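Brenda Horrocks has kept house for other people for nine years, and she told me that socks are the part of the laundry she thinks about most. We spoke in June, over tea at her home in Grotatstead.

"In the beginning I folded everything on a table," she said. "Now I use the bed. The back is happier, and the small things do not roll on the floor."

Her rule is simple. She never makes pairs until all the socks are out of the pile. "If you start too early, you search for one sock for 9 minutes, and it was under a towel." 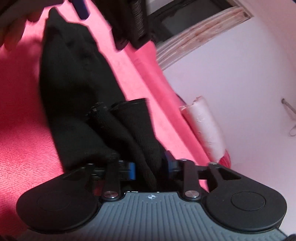
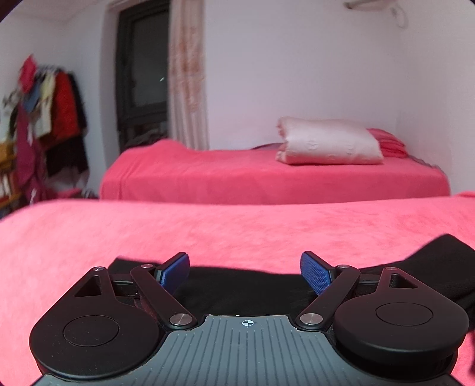

Pink blanket, soft pile.

I asked if she rolls the pairs or folds them. She laughed at this, and said that her friend Elsie Hebden rolls, and that they have argued about it for years.

"When you roll, the cuff gets tired — it becomes wide and then it falls down on the leg. I put the two together, flat, and fold one time. Elsie says my drawer looks like a shop."

Single socks go in a cotton bag behind the door. She keeps them for 2 months. After that they become dusters, and black ones are the best for shoes.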